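Chapter 3
Release Scheduling and Pre-Launch Disclosure

3.1 Scope of the chapter

The previous chapter dealt with the budget of a game project up to the point at which a playable build exists. This chapter covers the period between that build and the day of sale. The work done in this period is usually assigned to the publisher, although the developer supplies most of the material. It consists of setting a release date, deciding what is made public and when, and keeping the two consistent as the schedule moves.

Three terms are used throughout. An announcement is the first public statement that a title exists under its final or working name. A disclosure is any later statement that adds a fact about the title, such as a platform, a price or a feature. A commitment is a disclosure that the publisher cannot withdraw without cost. A release year is a weak commitment. A release date printed on a store page that accepts paid orders is a strong one.

3.2 The disclosure schedule

A disclosure schedule is a table with one row for each item to be made public. Each row gives the item, the person who approves it, the earliest date on which it may appear and the latest date on which it is still useful. The schedule is maintained as a single file. Copies kept by regional offices tend to drift apart, and a difference of one day between two regions is enough to make an embargo unenforceable.

The main case in this chapter is Stosavach, a turn-based strategy game developed by Waltus and published by Chettiar. The original schedule, approved on 10/06/2018, held 83 rows. Chaltu Lencho, the publishing producer, divided them into two groups. The first group held items that depended on a finished build, including gameplay footage and system requirements. The second held items that did not, including the logo, the title and the composer's name. Only the second group was given fixed dates.

This division matters when development slips. Items in the first group move with the build and no public statement is required. Items in the second group can be released as planned, so the title remains visible while the build is late.

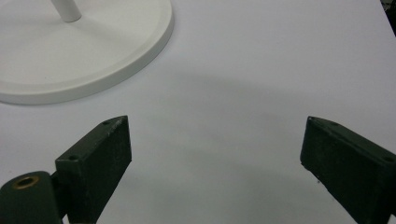

When should a release date be announced?

A release date should be announced once the build has passed platform certification, or once the remaining defects can be fixed within the time that certification is known to take. Before that point, a quarter or a year is the most precise statement the schedule can support.

The cost of an early date depends on how many outside parties act on it. Retailers reserve space, advertising is bought for fixed weeks, and competing publishers may move their own titles. Each of these arrangements has its own cancellation terms, and those terms should be entered in the schedule beside the item that triggers them.

3.3 Choosing the release window

A release window is normally between two and four weeks long. It is selected by removing unsuitable weeks from the calendar until few remain. Weeks are removed for three kinds of reason: a competing title in the same genre, a lack of certification capacity, or a lack of support staff in the days after launch.

Chettiar first proposed a window in November for Stosavach. The window was rejected after Naveed Janjua, technical director at Waltus, reported that the save system required 17 working days of further testing. The certification slot already booked would have fallen inside that period. The slot was released and a later one requested, and the public statement continued to give only the year.

A second case, Vindadia, is used in Section 3.6 for comparison. It was announced and released on the same day, and its disclosure schedule therefore had no second group at all. The student should note which of the costs described above disappear under that arrangement and which are moved to the weeks following release.

3.4 Embargoes

An embargo is an agreement under which a recipient receives material before the public does and agrees not to publish it before a stated time. The time must be given with its time zone. The agreement should name the material covered, the permitted length of any footage, and the parts of the game that may not be shown.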